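How does a robot pick up a pair of glasses?

You pick things up without thinking. A robot needs a program, a long list of instructions, for every part of the job. Gunvor Eide writes programs like this in Mestiddale. Hers is called Gikari.
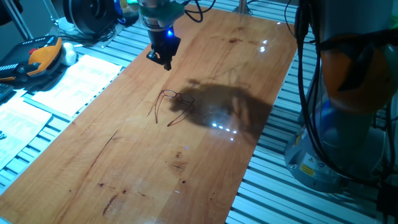 The first part of the program is called perception. It takes the pictures from the cameras and works out where the glasses are. A picture is only a grid of coloured dots to a computer, so Gunvor trained hers with 800 pictures of glasses.

The next part is planning. The program tries out paths for the arm and chooses one that bumps into nothing.
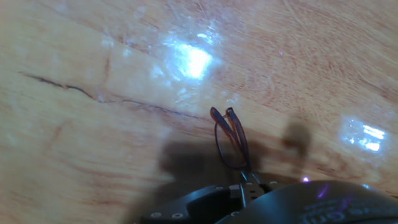
Control comes last. It tells each motor how far to turn and checks again many times a second. Thin things are hard to hold – squeeze too much and they bend, too little and they slip. The fingers here have the folded glasses pinched at the bottom, just above the table. Shiny wood can cause trouble too, as a bright patch of light may hide part of an object. 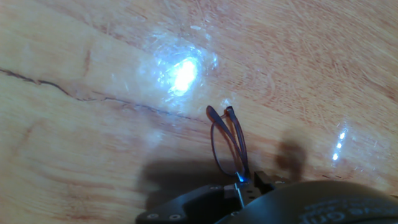 The gripper holding the glasses upright, seen from the robot's wrist.

When a test goes wrong, Gunvor changes a few lines of the program and runs it again, up to 20 times in a morning.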